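**Monday, folding notes - dark clothes on the bed**

Picked up from where Iqra left the sheet last week. Working on the bed again because the table is too short for full-length pants. Patterned sheet stays on. Black on a plain dark blanket was hopeless last time, I kept losing the hems.

Order for the black stuff as it stands now:

- pants flat first, waistband to the left, legs smoothed out by hand
- one leg over the other, then fold up in 3
- sweaters after that, sleeves in, bottom up to the collar

Pants go fine. The waistband wants to roll if it isn't pulled square before the first fold, so do that before touching the legs. Iqra Qureshi's note says to fold from the hem end and I agree with her. Starting at the waist gives a fat lump in the middle of the stack.

Knits are slower. A fine knit stretches when it's dragged, so lift and set down, don't pull. Any ridge left near the top gets pressed in once the pile is on it, and then it has to be shaken out and done over.
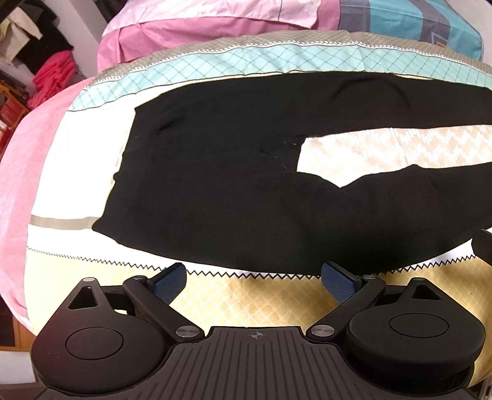
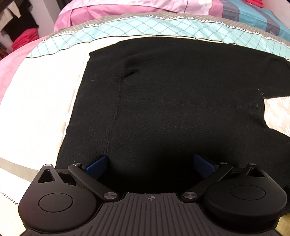
*Black pants first, black knit sweater second, both laid flat on the bed.*

Lint: the sweater has white fluff on it, mostly small specks. Roller before folding, both sides. The Grokeck roller is down to its last few sheets and the Naqvi one leaves a line of glue on knits, so use the Grokeck on sweaters and keep the other for pants. Reorder is on the Mesard list, item 353.

Timing, by the kitchen clock: a bit more than 20 minutes for the dark pile, lint rolling included. I'd like to see that again without the phone ringing in the middle.

Storage - the Zunitport boxes take 3 folded sweaters flat with the lid shut. A fourth goes in if it's forced, but the top one comes out creased. Pants can stand on edge beside them.

Still to do:

- try the sweater fold with the sleeves crossed at the back
- check whether the seam should sit on the fold line or next to it
- ask Iqra if she wants the socks in the same box
- light clothes, probably on the plain blanket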